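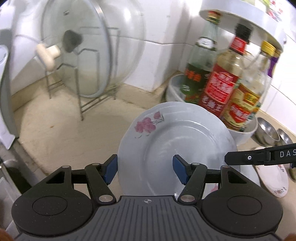 Aug 22, 2024

The army came to Parnby again last week, and as usual it took over the parking lot behind the feed store.

For anyone who doesn't live out here, we get the reserve exercise every other summer. This year's was called Ongart, a name that sounds like a brand of heartburn tablet. The letter that came through our doors explained that 2000 reservists would be defending the valley against an imaginary country named Fleltolberg. Fleltolberg has designs on our reservoir. I have seen our reservoir in August and I think Fleltolberg should send somebody to look at it first.

The letter also asked us to "carry on with normal activity," then listed the normal activities we couldn't carry on with. The ridge road was closed. So was the short road, which we only use when the ridge road is closed. Getting to the dentist meant going around by the quarry, stuck behind a column of trucks whose drivers had clearly been told that 25 was a daring speed. I was late. The dentist was later, being four trucks behind me.

Kulap Siriwan next door was in the reserves for years and likes to explain things over the fence. According to her, an exercise is mostly waiting. You wait for the trucks, then you wait in the trucks, then a man with a clipboard tells you that you've been dead since breakfast. She was killed in January one year, on a hill, in sleet, and had to lie there until the umpires had finished their coffee. She says it was the best rest she had all week.

I got my own look at the war on the second night. A little after two the helicopters came over, low enough to set off the car alarm at number 117, and I went out on the porch in my bathrobe to disapprove. There was a young soldier crouched behind our hydrangea with leaves in his helmet (not hydrangea leaves, I checked). He whispered good evening. I whispered good evening back. Then I asked him which side he was on, and he said he wasn't allowed to tell me, so I went back to bed without knowing whether I'd been liberated.

Panya Kaewmanee at the feed store did very well out of the whole thing. He sold 80 breakfast rolls before seven on Friday, to both armies, and he says Fleltolberg tips better. He's also still got a crate of Stikia, a fizzy orange drink he over-ordered for the last exercise, and he moved most of that too. I wouldn't drink it, but then I hadn't slept in a ditch.

On Saturday an officer with very clean boots came to the town hall to thank us for our patience. All objectives had been met, he said. Someone at the back asked what the objectives were and he said they'd been met. There was a hand up about the culvert on Mill Lane, which now has the print of something tracked and heavy in it, and he wrote that down – or moved his pen, anyway.

So the valley is safe, the ridge road is open, and there's a claim form for damages if you want one. It runs to 12 pages and asks for the registration number of the tank. I'm putting down one hydrangea, slightly crouched in.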